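About us

Brumosis is a small software company in Gurnodville. We write the programs that tell a robot where things are, what to do next and how to move its arms while doing it. We do not build robots. Our customers already have them, or they buy them from someone else, and then they come to us when the demonstration in the showroom was easy and the real job is not.

We started with 2 people and one rented room, and our first product was only a logging tool. It is called Niazi and we still sell it. Niazi keeps the camera pictures, the joint positions and the gripper commands on one clock, so that an engineer can go back to the moment of a mistake and see what the software believed at that time. Today we are 6, in the same building but with better heating. 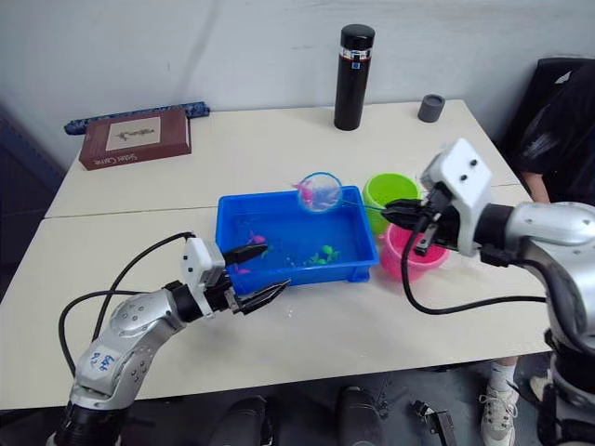

Most of our time now goes to Skanent, our planner for two-arm work. Skanent receives a list of objects from the perception part and decides which arm should take which one, and in what order, so that the arms do not block each other. It plans again each time the list changes. This is important with water, where a toy fish can drift after the plan is made and the old position is of no use any more.

Perception in water is the part we find most difficult. The surface reflects the lamps, the bottom of the tray looks closer than it is, and a net is mostly holes, so a depth camera often does not know what to do with it. We train on our own recordings and we test on the same kind of table where we record.

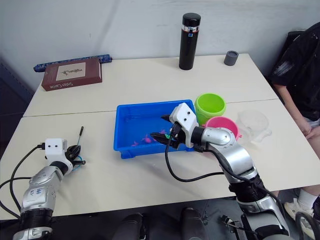
Pink and green pieces, the blue tray and the buckets on our test table.

Every change in Skanent must first pass 1000 runs in simulation. After that it goes to the real arms, and there we are more strict, as the simulator is too kind about water. In November we closed 87 reports in the planner, many of them very small, for example a wrist turning the long way around when the short way was free. 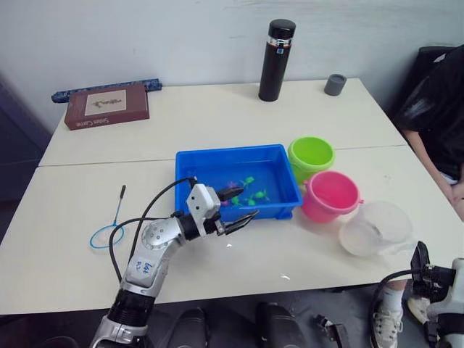
We like to work with customers who can show us their problem on a table. A short visit or a video call is enough for the beginning, and we will say it openly if we think our software is not the right choice for you. Support is given by the same people who write the code - there is no separate department - and we answer in English and French.

Visits to our workshop in Gurnodville are by appointment. Please write to us through the contact form and tell us which arms and which cameras you use.

Page last updated 13 December 2023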